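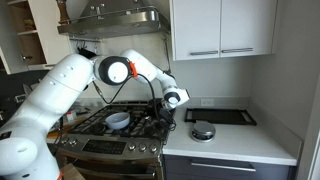
Page last changed: September, 9:40 pm

Scorer and social media person wanted for our cricket club

Hi! I'm Kevser Erdem, and I look after the match day side of things at Ruvovora Cricket Club. We're looking for someone to score our home games and run our accounts while play is on. It's one job, it's paid, and if you already shout at the TV during a run chase you're halfway there.

A bit about us first. We play at the Turnitz ground, behind the old Verschueren warehouse (park on the gravel side, please, the grass side floods). We run a men's side, a women's side and a mixed team that plays 20-over games in the evening. The mixed team is the one everyone comes to watch, mostly for Buppha Wattanapong, who opens the batting and does not believe in blocking. Our accounts have 2293 followers between them, which I think is pretty great for a club whose scoreboard still has a missing 7.

What you'd be doing

You'd sit next to me or Thongchai Wiriya at the scorer's table and keep the ball-by-ball book, on paper and on the tablet. While that's going on you'd post short updates: wickets, fifties, the score at the end of every fifth over, and the result. After the game you'd write up a few paragraphs for this site and pick out the best photos. Player birthdays are part of the job too - a picture, a kind line, maybe a good stat from last season. People really look forward to those and I got in trouble last year for missing two.

We also share a fair bit of what players and supporters send in, so there's a message inbox to keep an eye on. Most of it is lovely. Some of it is about umpiring. You don't have to answer the umpiring ones.
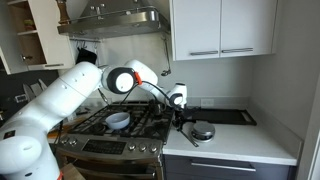 At the stove, bowl on the grates.

What I'm hoping for

You need to know the game well enough to tell a leg bye from a bye without asking me. If you've never scored before, that's fine! Sarita Chauhan taught me in two afternoons and she'll teach you as well. You should be able to write a clean sentence quickly, and read it over before you hit post. I care about spelling people's names right more than I care about jokes, though I like jokes.

You don't need to own a fancy camera, a phone is plenty. You do need to be okay sitting outside for a whole game, sometimes in wind. Bring a hat and something to weigh the pages down.

It would be a nice extra if you can cut short video clips. Rungnapa Meesuk has been doing ours all season on top of bowling and she'd love to just bowl.

Hours and pay

Each game is $30 an hour, paid from the time you arrive to the time the write-up is posted. A mixed game usually runs to four hours with everything included, and the longer ones take most of a day. There's also a flat $400 at the end of the season for keeping the accounts going between games. Lunch and tea are on us when there's a home game. Away games are optional, and if you do want to come along there's a seat in the van.

Grerument, our league, asks all scorers to do a short online course before their first game. We pay for that, and we pay you for the time it takes.

How to apply

Send me a note through the contact form with "scorer" in the subject line. Tell me a little about yourself and what cricket you've watched or played. Then write me two sample posts: one for a last-ball win, and one for a game we lost badly (you'll get practice at both). No resume needed, but attach one if you have it handy.

I read everything myself and I'll write back either way. If you'd like to come sit at the table for an hour before you decide, just ask and I'll save you a chair.

Kevser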